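Tollska demo day, Planthorpe, February 2019

Four of us from the assembly shop drove over to look at the two-armed bench cell Tollska is offering on lease. We put together short runs of small control parts, and the question was whether a cell like this could lay out and sort the pieces ahead of our people.

Rafferty Dvorak ran the session. The package is the bench, two arms, the cabling and a week of set-up on site. Training for two operators is included. The minimum lease is 14 months, with delivery in June if you sign at the show price.
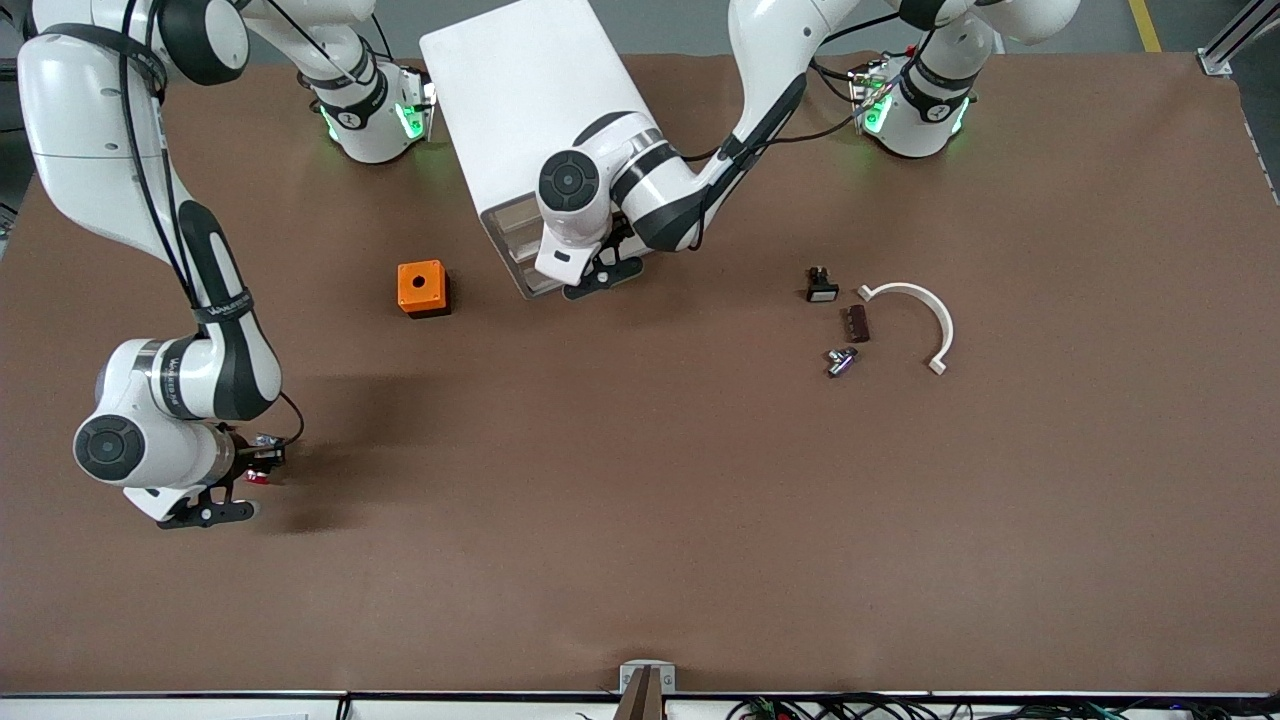

Both arms carry the same two-finger gripper, and the fingers can be swapped with a hex key. Dinesh Kashyap asked about round and polished parts, which have given us grief on our own feeder. Rafferty said chrome needs its own lighting set-up and that it's quoted separately. I'd want that figure in writing before going further.

The teaching software is called Iltar. You guide an arm through the job by hand, save it, and correct the points on a screen. Dinesh had a go and was moving the arm sensibly within a few minutes. The menus are less friendly -- the error list runs to 191 codes and the manual explains 155 of them.

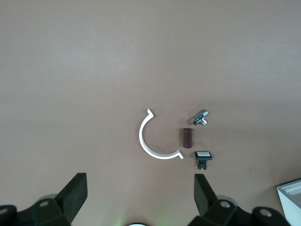
Wrist cameras come standard, one per arm. The picture goes straight into Iltar, so an operator can check the fingers against the parts without leaning over the bench. A spare camera is an extra charge.

Graciela Iturra handles service from the Ochoa depot. She quoted next-day parts for our area, though a technician visit can take longer. Labour is covered for the first year, and grippers are treated as wear items.

We've asked for a trial using a tray of our own switches and fittings. Dinesh is packing the samples, and Graciela will confirm a date.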